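**Term project report, Jingyi Cui and Baoshan Zeng**
January 2025

We set out to answer a small question: does adding more demonstrations help a learned policy as much as people say it does, or do most of the extra ones teach it nothing new? Our supervisor expected the first. We expected the second, and we should say so up front, as it probably shaped what we went looking for.

## 1. Collecting the episodes

All of our examples were recorded in the Wevex lab over four sessions. One of us operated the arm and the other set the table and kept the log. We recorded 805 episodes and kept 699 after checking. The rest went out for dropped frames, late starts, or an operator who gave up halfway.

The task was written down as "handle the food item on the plate." We now think that sentence was too loose. Jingyi read it as approach, grasp and lift. Baoshan read it as approach, grasp, lift and put back. Both readings are in the data, with the same label on them, and we did not catch it until the second session was over.

The wrist camera was the view we argued over most. The Fornitz guide we followed treats it as the most useful input, and for the last part of a grasp we can believe that. For the rest of an episode we have doubts. In many frames the plate takes up one corner and the ceiling takes up half the image.
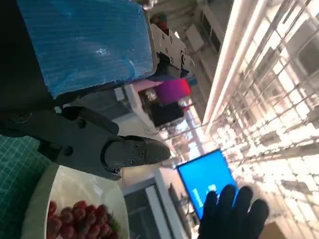
*Figure 1. Wrist view with the red fruit on its plate at lower left. Much of the right half is ceiling and lights.*

A policy trained on frames like these gets a lot of pixels that have nothing to do with fruit. The ceiling grid, the magenta box and the blue monitor are all bright and easy to pick out. If one of them happens to line up with the right motion in our recordings, the model is free to use it. We have no proof that it did, but we have no proof that it did not, and the guide does not discuss the problem at all.

## 2. Checking and labels

We reviewed episodes in Dritness, which plays each one back and lets you mark it good, bad or unsure. We marked far too many as unsure. To see how steady we were, we each labeled the same 20 episodes without talking -- and disagreed on 4 of them. All 4 came down to whether the target was visible enough for the episode to count.
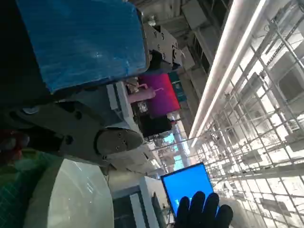

*Figure 2. Another wrist view from the same place. The red object is a blurred patch at the left edge.*

Frames like Figure 2 are where a visibility rule gets hard to apply. Jingyi's position was that a person can still work out where the target is, so the episode should stay. Baoshan's was that the model only has the pixels, and here the pixels on the target are few and out of focus. We settled on keeping an episode if the target was sharp in at least one wrist frame before contact. That rule is easy to apply, but we picked it after seeing the data, and a reader should hold that against us.

## 3. What we can claim

Not much yet. We trained on the kept set with the Shi baseline and on a random half of it. The gap between the two was smaller than the gap between two runs of the same setup with different seeds. That fits our first guess, but it would also fit a bad set of labels, and Section 1 gives good reason to suspect the labels.

## 4. Still to do

- Split the label into "lift" and "lift and return," and relabel everything.
- Train once with the wrist view cropped to the side where the plate sits.
- Record a new set in February with the background items moved between episodes.
- Rerun both training sizes with more seeds before anyone quotes our result.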